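Vosov Produce Handling: Perception and Control Stack

By Britta Ehlers

Last updated: 29 April 2025

Print this page | E-mail this page

# vosov-produce

Software and data card for the produce handling work at Vaserstead. The repository holds the perception nodes, the arm and hand controllers, the task planner and the replay tools, along with the index for the recorded episodes. The recordings themselves are stored separately (see Getting the data).

The task is moving fruit and vegetables between slatted wooden display crates and a blue plastic shopping basket, using a humanoid with two multi-fingered hands. Most of the stock is the sort of thing you would find at any greengrocer: capsicums, pumpkin, lettuce and cabbage in clear plastic, onions, grapes. The grapes are artificial.

## What's in the repository

- `perception/` segmentation, object tracking and the wrist view filter
- `control/` arm and hand controllers, joint limits, contact thresholds
- `planner/` task graph, grasp selection, recovery behaviours
- `nolte/` the episode logger and its command line tools
- `trestari/` browser-based replay and labelling
- `configs/` one YAML file per robot setup

`nolte` and `trestari` can be installed on their own. Everything else expects the full workspace.

## Camera streams

Each episode has a head stream and a wrist stream. The head stream is used for locating crates and the basket and for choosing which item to go for. The wrist stream takes over on close approach, where the item is near the lens and often partly out of focus. Depth from the head stream is not trusted at that range.

Grapes are the worst case for the wrist view. The berries are translucent, they pick up highlights, and they hide the fingertips from the camera. The segmenter treats a bunch as one object with a stem, and does not try to separate berries. Earlier versions did, and the mask count changed on nearly every image, which made the grasp selector jump from one target to another.

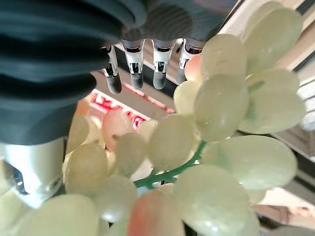 Britta Ehlers

The wrist filter deals with this by holding the last good fingertip estimate from the joint encoders whenever the visual estimate drops below the confidence limit. You can set the limit in `configs/wrist.yaml` under `fingertip_conf`. Lowering it too far brings back the jitter. Raising it too far means the filter runs on encoders alone, and a small calibration error in the hand will then show up as a missed grasp.

## Dataset summary

| Field | Value |
|---|---|
| Episodes | 589 |
| Labelled grasp attempts | 2099 |
| Object classes | 25 |
| Robot setups | 5 |
| Split | by episode, never by image |

A grasp attempt starts when the planner issues a pre-grasp pose and ends when the hand opens again or the attempt is cancelled. Cancelled attempts are kept and flagged `aborted`. Please leave them in if you are training the recovery behaviours.

Class names follow Australian usage, so you want `capsicum_red` and `capsicum_green`. There is an alias file for people who have trained on other vocabularies. Wrapped lettuce and wrapped cabbage are separate classes, but labellers disagreed on them often enough that we also supply a merged class called `leafy_wrapped`.

## Running the stack

Build the workspace, then source it and start the nodes in this order:

```
nolte record --config configs/floor_left.yaml
ros2 launch perception streams.launch.py
ros2 launch control arms.launch.py
ros2 launch planner produce.launch.py
```

Start the logger first. If it starts after perception, the opening of the head stream is missing and the episode will fail validation.

Check the arm self-mask before running anything with contact. With the head tilted down, the robot's own torso, legs and arms take up a large share of the image, and the shells are close in colour to the pale floor. The self-mask is rendered from the joint state and subtracted before segmentation. It does not cover cables. Loose cables on the floor are handled by a separate `cable` class, which the planner treats as a keep-out region for the hands.

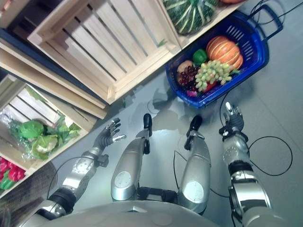 Keep-out regions are inflated by a fixed margin set in the planner config. On a crowded layout the margin can close off the near side of the basket completely, and the planner will then report `NO_APPROACH` and sit there. Reduce the margin in small steps and check the result in `trestari` before trying it on hardware.

## Two-arm mode

The arms are planned together but executed on separate controllers. Each has one of three roles: `pick`, `steady` or `idle`. In `steady`, the hand closes on the basket rim and the controller switches to low stiffness, so that the basket can shift a little without the arm fighting it. In `pick`, the hand stays open until the wrist filter reports a stable target.

Roles are assigned by reach. For a layout with crates on the left and the basket on the right, the left arm picks and the right arm steadies. You can force the assignment with `--left-role` and `--right-role`, which is handy when debugging one controller at a time.

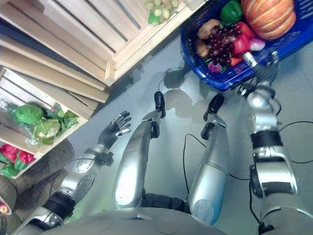 **Can I run the planner without the wrist stream?**

Set `wrist_source: encoders` in the config and the planner will run from the head stream and joint state only. Expect it to manage larger items such as pumpkin, and to do poorly on grapes.

## Known issues

- Slatted crates lying on their sides are sometimes reported as shelving. The pose is usually still usable.
- Green grapes lying on green leaves are merged into one mask. Retraining in August helped with the red grapes but made little difference to the green.
- Brown potatoes against the woven mat are missed at low exposure.
- `trestari` loses its colour map if the browser tab is left in the background for a long time. Reload the page.
- The `steady` role has no slip detection yet.

## Getting the data

Run `nolte fetch --set produce` with an access token. Tokens are issued per group and go in `~/.nolte/token`. The fetch can be stopped and resumed, and checksums are verified once each episode has come down. If an episode fails its check twice, open an issue with the episode ID and the log attached.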